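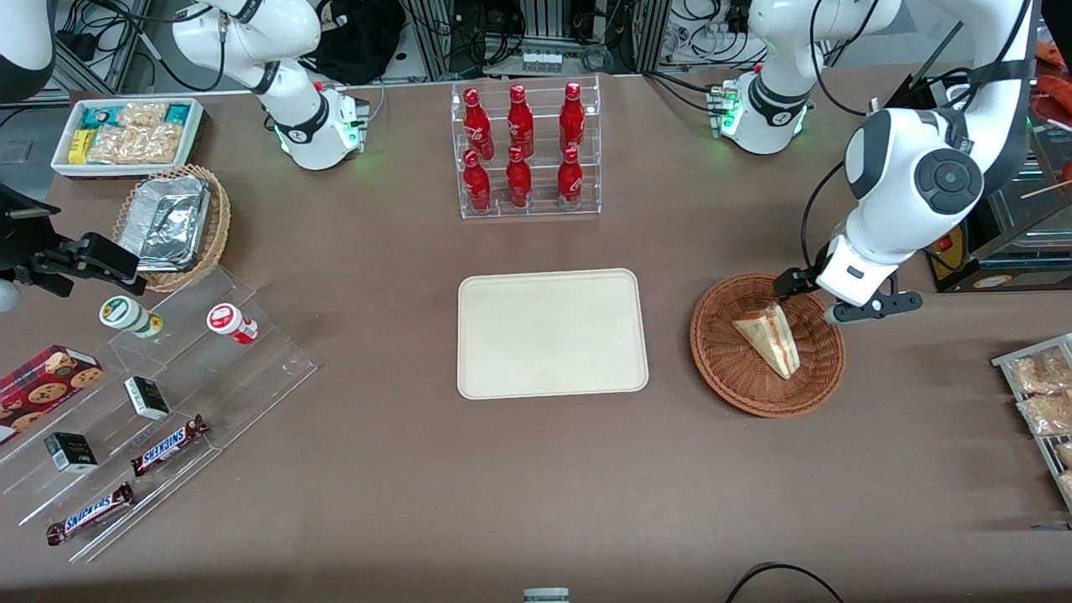
About the Wevach School Robotics Club

We are a student club with two robot arms, a table full of snacks and a low opinion of robotics videos. Most of the ones we watch at our first meeting are sped up, or cut right before the gripper drops something. So members learn to ask how many tries it took.

Our main project is called Jillness. The job sounds easy: pick up a sandwich from a basket and set it on a tray. Bottles, candy bars and foil containers make up the rest of the menu. A bottle keeps its shape when you squeeze it. Bread does not, and we have opinions about anyone who says their software handles both.

In February we logged 251 sandwich attempts and counted 165 as good. We don't think that is a great number. We post it anyway, along with the failures — the notebook is open to any visitor who wants to read it.

The club has 9 members. You don't need to know how to code, but you do need to be willing to write down bad results. We enter the Grinano student challenge each year and have never won it. Whether the judging there rewards good robots or good slides is still argued over at meetings.

Meetings are in the Kos Building, room 187.

Page last updated 4/12/18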